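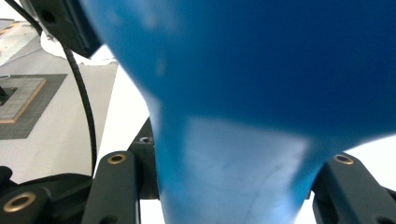 カテゴリ:ゲーム日記/積みゲー消化
この記事は5分で読めます

2021年11月12日

Minuvness、13章の途中でまた止まっている。

止まっている理由は橋である。Fliltbridgeという町に着いたら、町の名前のとおり橋があって、橋のたもとに料金所があって、通行料が315ゴールドだった。所持金は50。差額を稼げばいいだけの話で、普通のRPGならそのへんの草むらをうろつけば済む。ところがこのゲーム、敵が金を落とさない。落とすのは羽とか牙とか「湿った手紙」とかで、それを町の買い取り屋に持っていくのだが、Fliltbridgeの買い取り屋は橋の向こう側にある。

設計した人と少し話がしたい。

前の町まで戻れば売れる。戻るには沼を越える。沼では歩く速さが半分になり、そのうえ音楽まで半分の速さになる。最初に通ったときは凝った演出だなと感心した。二度目で腹が立ち、三度目の今夜は音を消してラジオを聴きながら歩いた。ラジオでは白菜の保存法をやっていた。新聞紙で包んで立てて置くそうだ。沼を抜けるころには白菜に詳しくなっていた。

羽と牙を全部売って、所持金は290になった。足りない。湿った手紙は買い取り不可で、店の親父は「乾かしてから来い」と言う。どこで乾かすのかは教えてくれない。宿の暖炉の前で調べるボタンを押し続けてみたら、主人公が「あたたかい」と言っただけだった。よかったな。

宿代も取られた。所持金275。

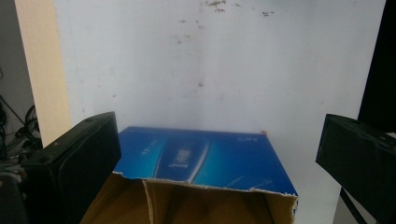

口の破れた、ふたの青い段ボール箱。

同じAmaralの前作、Clastettiもこういうところがあった。あれは地下水路を歩くパズルで、水門を一つ開けると別の水門が閉まるという、ただそれだけのゲームだったのに、わたしは一冬を持っていかれた。二月にようやく最後の部屋を出て、エンディングで流れたのは水の音だけだった。スタッフロールすら水の音。それなのに今回も発売日に買っているのだから、Amaralばかりを責めるわけにもいかない。

ただ、Clastettiは理不尽でも筋が通っていた。水は低いほうに流れるし、閉めた門は閉まっている。詰まったときは必ず自分が何かを見落としていて、答えを知ったときの悔しさがちゃんと自分に向いた。Minuvnessの悔しさはどこに向ければいいのかわからない。料金所の係員だろうか。あの係員は話しかけるたびに「いい天気ですね」と言う。町はずっと霧である。

戦闘についても書いておく。札を並べて戦う方式で、手札は毎回入れ替わる。並べる順番で威力が変わるのだが、その法則の説明が画面のどこにもない。火、風、火と置くと強い。火、火、風だとなぜか自分が燃える。攻略サイトは見ないと決めているので、手元のノートに組み合わせを書きためているのだが、字が汚くて「風」と「凪」の区別がつかない。おかげで今夜は二度燃えた。凪という札が存在すること自体、このゲームのわたしに対する悪意だと思う。

それでも戦闘は楽しい。認めるのはしゃくだが、Clastettiの水門より好きかもしれない。四枚目の札を置くまえにほんの少し画面が暗くなって、敵が身構える。あの間がいい。燃えるのは自分なのだが。

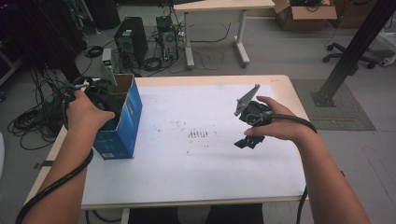 話を橋に戻すと、275ゴールドを握って沼を引き返し、料金所のまえでしばらく考えた。残り40。装備を売ればいいのだが、その買い取り屋は向こう岸だし、前の町にはもう戻りたくない。白菜の回は終わって、ラジオは知らない地方の交通情報になっていた。

やけになって、係員に「湿った手紙」を渡すという選択肢を選んでみた。そんな選択肢があることには初日から気づいていたが、どう見ても冗談の項目だったし、貴重品かもしれないと思って避けていた。係員は手紙を受け取り、しばらく黙り、「いい天気ですね」と言った。何も起きなかった。手紙は減っていた。

しかし一度町を出て入り直すと、通行料が15ゴールドに下がっていた。

意味がわからない。手紙には何が書いてあったのか。最初に来たとき渡していれば、所持金50でそのまま渡れたわけである。沼の往復も、あたたかい暖炉も、全部いらなかった。気持ちの整理がつかないので、いったん本体をスリープにして食器を洗った。茶碗の底に朝の米粒がこびりついていて、これも悔しさの向け先としてはちょうどよかった。

洗い終わって戻り、橋を渡った。途中で景色がぐっと引いて、霧の下に川が見えてくる。長い橋で、渡りきるまで操作できない。きれいだった。こちらの機嫌が直りそうになるくらいには、よくできていた。

向こう岸の買い取り屋は、休業中だった。

入口の札には「対岸に出張中」と書いてある。一応、確かめに戻ることも考えたのだが、帰りの通行料がまた315になっている。さすがにセーブして電源を切った。

メモ。次にやること。
・買い取り屋の裏の井戸を調べる(ロープがある)
・凪の札を手札から全部抜く
・ノートの字をもう少しましに書く
・現実のほうで白菜を買う。新聞紙がうちにないので、それもどうにかする

14章まで進んだらまた書く。ほかの積みゲーには当分手をつけられそうにない。

タグ:Minuvness/Amaral/RPG/プレイ日記

お問い合わせ | 記事の無断転載はご遠慮ください | ページの先頭へ戻る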